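Reading the old compartment books

I've had a cold for most of February, which meant I finally sat down with the photocopies Luminița Vasiliu gave me when she retired from the forestry school at Dobre. She'd kept them in a filing cabinet behind the herbarium, two fat binders of them, and she pressed them on me with the words "somebody ought to read these properly and it won't be me, I've got tomatoes to look after." Well, I've read one binder and a bit of the other, and I've been boring everyone at home with it, so now it's your turn.

They're the compartment books for the Pedanero forest. Each compartment gets a page or two per decade: what was growing there, what came out, what went in, and a column for remarks. The early foresters were very thrifty with the remarks. You'll get ten years of a beech stand summed up as "satisfactory" and then a whole paragraph, in lovely looping handwriting, about a neighbour's goats.

What got me hooked was compartment 8. It's on the north side of the valley above Eseck, and anyone who's walked up there with me will know it as the dark bit where you put your jumper back on. I'd always assumed the spruce was planted straight onto old pasture. Not so! The first page lists fir and beech with a scattering of maple, and gives a count of 1,589 stems over the whole compartment, which somebody must have walked and tallied by hand, on a slope where I struggle to carry a thermos. The fir goes in the next two entries, most of it for building timber, and then there's the line "sown with spruce, seed from the lower nursery." After that the remarks are all about snow damage.

I rang Nelu Munteanu about this, because he did his thesis on fir regeneration and loves being rung about it. He wasn't surprised in the least. He reckons the fir would have come back by itself if the deer had been kept down, and he told me there are still old mother trees along the creek, a few of them on the Eseck side, which I must have walked past more times than I could tell you. He and Harsh Yadav fenced two small plots near there a while back and the difference inside the wire is something to see, he says: fir seedlings up to your knee, and a bit of rowan coming through as well. Outside there's moss and not much else. I've been promised a visit once the track dries out.

There's a good story about the nursery too. It sat on the flat ground at Dritis, where the football field is now, and in its best year it sent out 2,000 maples as well as the usual conifers. Patricio Vergara's neighbour still has a row of them along his driveway, enormous things, a real colour show in autumn, and the family had always said a great-uncle "got them from work." I suppose he did!

I do have one question for the more learned among you. The books use an abbreviation in the soil column, a small "h" with a bar through it, and it turns up on both wet and dry sites, so it can't be anything to do with drainage. Silviu Pop thinks it's humus depth. I thought it might be heather, but there's none on half those slopes. If you've met it in other forest records from that time, please leave me a note underneath.

The second binder starts with a hand-coloured map, and I'm rationing myself to a few pages an evening with a cup of tea.
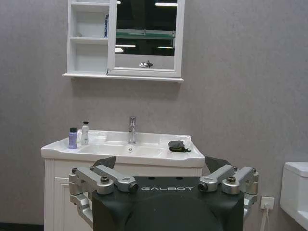
GALBOT gripper, close up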